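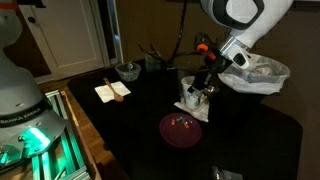 Rocío Usuga wrote to ask why my budget sheet starts with cups and napkins when the arm costs more than everything else put together. Because the arm is the line you'll get right. The vendor prints it for you. Everything after it you have to dig out yourself, so that's where the sheet begins.

Step 1. Price one full table.
Write down every item the arm will handle or work next to: cups, plates, bowls, spoons, napkins, trash bags. Then price replacements for a year. Mine came to 1124 dollars, and I had penciled in a couple hundred.

Step 2. Get the quote broken apart.
I asked Wegener and Taltberg for the same setup. Wegener sent 2361 for mounting rails and cabling, Taltberg 2387. Neither price included putting it together. Ask who does that, and get the answer in writing.
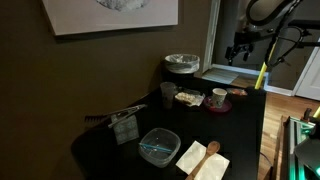 Step 3. Cut the task list before you buy.
Sales people love the words "general purpose." I'd cross them out. Pick 4 tasks you would pay a person to do, such as clearing a plate or moving a cup, and ask for a trial of each on your own dishes. Paper cups and thin plastic tubs belong in that trial – a nice rigid mug tells you very little.

Step 4. Charge for your own hours.
Resetting a table between runs is work. Time it for a week and put it on the sheet at a real wage. Yolanda Palomino left this out of her Zorkisley plan and had to reopen the whole thing in March.

Step 5. Wait on the second arm.
The discount for buying two will still be around later, whatever the email says about Wednesday.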